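# Two-arm teleop demos: do I smooth the cloth out every time, or leave it rumpled?

**posted by brurel_bench** on Wednesday, January 28, 2026

Hi all, long-time lurker, first real post, so sorry if this is in the wrong section (mods, move it wherever you like!).

I'm teaching a two-arm setup to put small things into a plastic bin. Both arms are driven by hand through a pair of leader arms, nothing fancy, and a fixed camera records while I do it. The task is about as dull as it gets: pick up the thing, carry it over, let go above the bin, back off. The bin sits on a piece of teal fabric that I use as a work surface, mostly because my small parts used to skate all over the bare bench and I got tired of crawling around on the floor after them.

So far I have 110 demos. I trained on all of them over the weekend and the result is, well, kind of insulting. It reaches for the part just fine. It closes fine. Then it wanders off toward the bin and about a third of the time it stops short and hangs there, like it forgot what it came in for. Sometimes it lets go early and the part lands on the cloth next to the rim. I've watched it do this so many times now that I say "no, no, no" out loud before it happens.

My first thought was the cloth. It has folds in it, and they move around whenever a finger drags or I bump the bin. I started out pulling it flat between takes and then got lazy somewhere in the second session, so part of my data has a fairly flat surface and part of it doesn't. My partner thinks I should tape the whole thing down and start over. I really, really don't want to start over.

Things I've already tried, so you don't have to suggest them:

- training longer (same hang, only more confident about it)
- throwing out the takes where I dropped something
- slowing down my own hands near the bin, which I think made it worse??

So do I redo everything on a flat taped cloth, or keep going with the wrinkles? And is the stopping short even a cloth problem? Picture's at the bottom if you want to see how the bin sits relative to the fingers. Thanks for reading all this!

---

**nerkar_nights**

Don't start over! Please don't. I did exactly that last winter with a drawer task and lost a whole week for basically nothing.

I'd leave the cloth alone. Wrinkles that change from take to take are good for you, as long as they change by accident. What hurts is when they line up with something. If your first session was flat and you also happened to keep the bin in one spot that day, and then your second session was rumpled with the bin a bit closer, the model can pick up on "rumpled means stop sooner." Mine learned that a coffee mug in the background meant the drawer was already open, because I always took a break halfway through the open-drawer takes. So look through your recordings and check whether the two sessions differ in anything besides the folds. Bin position would be the first thing I'd look at.

The hanging sounds like *you*, though, and I mean that kindly. When you drive with leader arms and you aren't sure whether you're over the rim yet, you pause. Everybody pauses. You look up from the screen, look at the bin, look back, and for a second or two the arm isn't doing anything. The robot copies that beautifully! It sees the fingers near the rim, it remembers that this is where we hold still, and it holds still. It has no idea you were thinking. Slowing down near the bin would make that worse, so it fits with what you saw.

What fixed it for me:

1. Pull up the joint readings for each take and find the stretches where nothing moves. A simple plot will do, you don't need a script for this.
2. Trim those stretches down, but leave a few frames in so the motion doesn't jump.
3. Record new takes where you commit. Practice the carry ten or so times without recording until your hands know where the rim is, then hit record.

I trimmed 43 of mine and retrained, and the hang went from constant to once in a while. The new takes took care of most of the rest. Keep your old data in there too.

One more thing, check that you can tell from the camera when a finger is past the rim. If you can't see it in the picture, the policy can't either, and then you're both guessing.

---

**Moschos2**

tape it down. 13 demos with clean data beats a hundred messy ones imo

also are you using the Imow leaders? mine had a sticky trigger and it let go early until I cleaned it

---

**imow_convert**

I'd go with the first reply over the second on the cloth, but the trigger thing is worth five minutes of your time. Plot the gripper value next to the arm position for a few good takes. If it starts creeping open before you reach the bin, your hand is relaxing early or the trigger is worn, and your early drops are sitting right there in the data. I had a bit of both. My thumb gets tired after almost 10 takes in a row and I start letting go sooner without feeling it, so now I record in short runs and get up in between.

On 13 clean ones beating a hundred messy ones: for a single fixed start position, maybe. The minute you move the part somewhere new, those few takes have nothing to say about it. I'd want the spread.

As for the bin, pale and shiny plastic is a pain under a bright light. On my bench the rim washed out so badly that the edge was hard to find on camera, and the arm was sloppy at exactly that spot. I turned the lamp toward the wall and it got better. Some people put a strip of dark tape along the near rim, and that works, but then you have to leave it there forever, so think about whether you'll want to swap bins later.

And record a handful of recoveries while you're at it. Start a take with the fingers already parked short of the rim, in the spot where it likes to hang, and drive straight over and release. I added a small batch of those in one evening and they did more for me than any of the training settings I'd been fiddling with.

---

**brurel_bench**

Oh wow, okay, I went and plotted a few and there's a big flat stretch before the bin in nearly every take from the second session. I'm the one who's hanging! The trigger looks fine on the ones I checked, but I'll do the rest tonight. Cloth stays as it is for now, no tape. Plan is to trim the pauses, move the lamp, and add a batch of the "already stuck" starts, then retrain and post the results in February when I'm back at the bench full time. 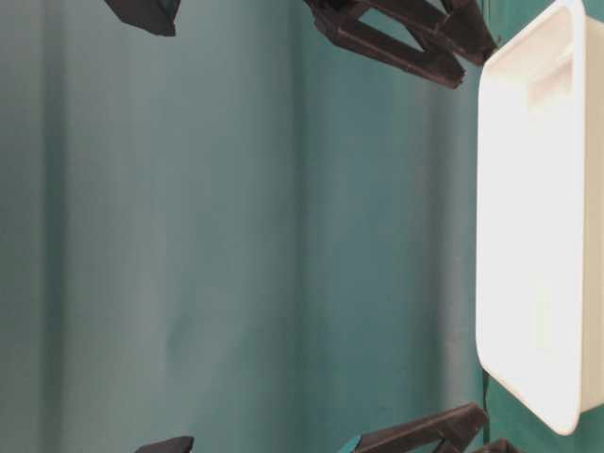
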